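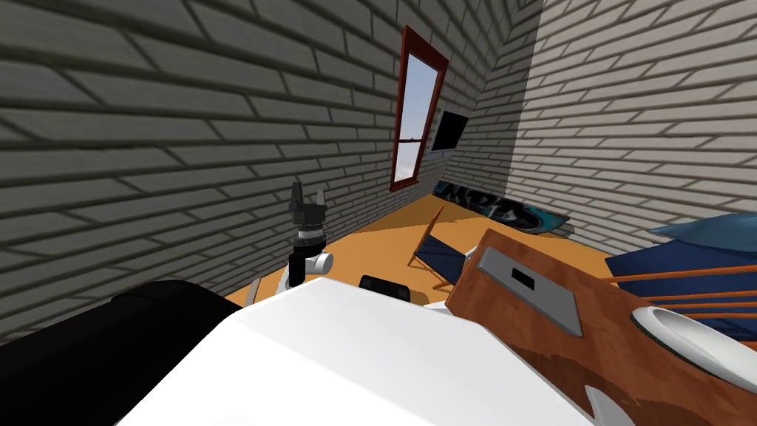

mossgate_lane
Evening, everyone. I've been wearing a Hukari band since March, mostly for sleep and for the little buzz on my wrist when the phone rings in another room, and I'm trying to decide whether to keep the fall alert turned on. It went off 7 times last month and I haven't fallen once! Kneading bread sets it off, and so does beating the rugs, and my sister (who is the emergency contact, poor thing) has started answering with "bread or rugs?" Mine is the plain black one and it sits right up on the wrist bone, in much the same spot as the thin silver band on that black gripper up top, so there isn't a lot of padding under it. Could that be part of the trouble? I'd love to hear from anybody who has worn one for longer than I have.

tallow_and_pine
Hello and welcome! I had the very same thing with mine. Move it up your arm by two fingers' width and snug it one notch tighter than feels natural. Mine used to slide down and knock against the bone whenever I was chopping wood, and I think the sensor took each knock for a landing. I still get a false one now and then, but I can live with that.

Also check the sensitivity setting. It's buried under Profile and then Activity, which is a silly place for it. If you told it you were over 65 it bumps itself to High.

mossgate_lane
Well, I'm 67, so that would do it! I had no idea the birthday question changed anything. I thought they wanted to send me a coupon.

quietkettle
I'm going to disagree a little with tallow, with affection. Please don't turn the sensitivity down just yet. My dad wore a Curkura for years and we set it to Low after he complained about the noise, and when he did go down in the garage it never made a peep. He was fine, just a sore hip and a bruised temper, but he sat on that cold floor for 47 minutes until I came by with his groceries. I would take a hundred calls about bread over that one afternoon.

tallow_and_pine
I'm so sorry about your dad, quietkettle, and I'm glad it was only a hip. I do see it differently, though. An alarm that cries wolf gets ignored, or the band ends up in a drawer, and then it's no help to anyone. Medium has been a fair middle ground for me – I tested it by flopping onto the bed a few times, and it caught most of them.

fernbank22
Flopping onto a bed isn't much of a test! It's soft, and a real fall ends hard and then you stay still. From what I've read in the Hukari booklet, it waits for the stillness before it does anything.

Mossgate, are you getting the countdown screen before it calls your sister? There ought to be a buzz and a big Cancel button. If you aren't noticing the buzz, set the vibration to Strong. With my hands in dish water I miss the gentle one every time.

mossgate_lane
Fernbank, I just looked and it was on Gentle. I'd been kneading right through the countdown, I suppose. It's on Strong now and it nearly made me drop my tea.

old_harbor_road
If you're thinking of replacing it, my wife has the Araya and likes it very much. It asks out loud if you're okay, and you can answer it. The battery is poor, though, and she charges it every night while she brushes her teeth and reads. I wouldn't bother with the Irkera. The strap gave me a rash and the app wanted me to sign in all over again every morning before coffee.

quietkettle
Funny, I've had an Irkera for more than 2 years and never a rash. Are you taking it off to dry underneath after washing up? Soap gets trapped under there something awful.

old_harbor_road
Could be the soap, I'll grant you that. The signing in was no fault of mine, however.

mossgate_lane
Thank you all, you've been so kind. For now I'm leaving it on High with the strong buzz, and I've moved it up my arm the way tallow said. There's a rye loaf planned for tomorrow, and I've warned my sister.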